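Print this page | E-mail this article

Opinion

Buy the cables first

By a staff contributor
Saturday, July 26, 2025

Budget season again. Which means somebody at Skuseck is going to open a spreadsheet, type the price of an arm in row 2, the price of a gripper under it, and call it a plan. I've done it. Done it twice. So take this as coming from a person who got burned and not from some expert.

My argument is simple. Small shops buy robots the way people buy boats. All the thinking goes into the boat. Then there's the trailer, the slip, the insurance, the cover, the thing that keeps the cover off the thing. By the time you're on the water you've spent the boat again.

Our line in March was one line. Arm and gripper, from Hashmi, quote attached, approved in a morning. What came after that was 26 separate purchase requests. Twenty-six! Power adapters. A longer power adapter. Extension leads. USB cables, then better USB cables, because the first ones dropped the camera feed whenever the arm swung left. Velcro straps. Fingertip pads, which wear out, which I did not know was a thing I would be paying for. None of these is big. All of them have to be signed by somebody, and that somebody is on vacation.

And then the stuff it's meant to work on. If you want a gripper to handle cloth you need cloth. Plain, patterned, stiff, floppy, the shiny kind that slides. A surface to lay it on, and a second surface that looks different from the first so you find out early if the thing only works on your one favorite table. We had zero dollars down for this. People brought in tablecloths.
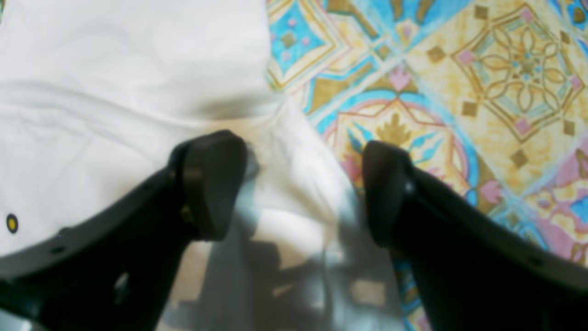
Cloth is a good case because everybody thinks it's free. It isn't free. It has to be washed and ironed or at least flattened, and replaced when it gets a snag, and someone has to spread it back out after every single try. That someone has an hourly rate. I put the rate times the hours into a sheet one evening and closed the sheet again.

Labor is the line I'd fight for hardest. The quote from Hashmi had setup in it, two days, fine, they were good. It had nothing for the person who stands there in week nine resetting the work. Vendors aren't going to put that in a quote, why would they. It's on us to ask. Put a name next to it and a percent of that persons week. If the honest percent is 100 then write 100 and have the argument now, in July, when there is still money to argue over.

Some people here want to go the other way. Skip the small stuff and get the bigger package, the Nemix one, all in one cabinet, nice doors. I've read the brochure. Parts of it I like. But it's a cabinet. The moment you add one sensor it didn't ship with you have a wire coming out the door, then another, and you are right back on the floor with a flashlight in your teeth. So if we go Nemix we still need the small stuff line. Just don't let anyone tell you the doors replace it.

What did I spend last month on cable, ties, labels, adapters? $464. Not a scandal. But it came out of coffee and printer toner, basically, and then there was no toner, and then I was the guy who killed the toner. A line item would have fixed that. Call it consumables, call it misc, call it whatever accounting lets through.
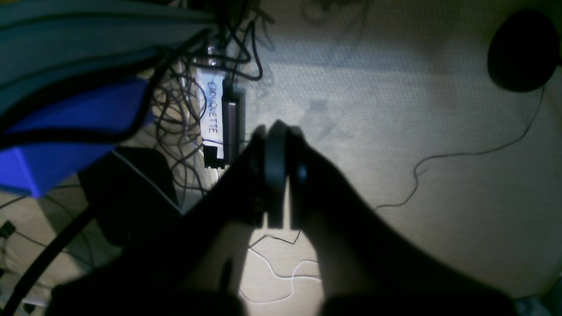

Labels, by the way. Cheapest thing on the whole list and the one I'd double. Both ends of every cable, and every adapter, and write what it goes to. Cost of a roll of tape and one dull afternoon. Compare with an hour of two people following a black wire by hand through other black wires, then unplugging the wrong one. Same goes for storage. Bins, hooks, a shelf with a lip on it. Buy them in the same order as the arm so they show up in the same week, becuase after that week no one is ever going to order hooks.

Space too. The arm has a footprint in the datasheet and it's tiny. Then comes everything plugged into it plus a place for a human to kneel. Stisen, down the hall from us, measured for the datasheet number and ended up moving a bookcase on day one. We laughed. We moved ours in week three.

So for next year, my ask. Cut the headline item if you have to. One gripper instead of a gripper and a spare. Take what that frees up and split it: cables and power, things to practice on, storage, and hours. Hours most of all. Make the vendor quote its wear parts for the full year, on paper, before anyone signs. And give whoever runs the thing a card with a small limit so a $9 adapter doesnt need a director.

Requests are due to finance before the August shutdown. I'm sending mine Monday, with the cables in row 2.

Print this page | E-mail this article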